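Skeltance ware

Skeltance ware is a type of plain white tableware made in the town of Skeltance, mostly cups, bowls and small jugs. Known for thick walls and almost no decoration. Sold mainly to canteens, railroad diners and boarding houses.

History

First made by the Stergiou pottery, which began with one kiln and a clay pit behind the main road. Early pieces were uneven and chipped easily. The firm was later bought by Brunex, who added a second kiln and dropped the painted line altogether. At its peak the works had 565 employees and ran 26 kilns – most of them since torn down.

Production

Clay is slip cast in plaster molds, then left to dry for 30 hours before the first firing. Handles are cast seperately and stuck on with slip. Glaze is a plain white, sometimes grayish on older peices. Dinner plates were tried but warped too often.

Collecting

Little interest until recently. Marked Stergiou cups are the most wanted, esp. with the early blue stamp. The museum at Skulludero holds 600 items, not all on display. Unmarked pieces are hard to date.

See also: Stoneware, Slip casting, Hotel china
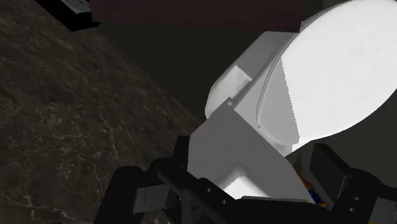

White cup shape, tilted, computer rendering.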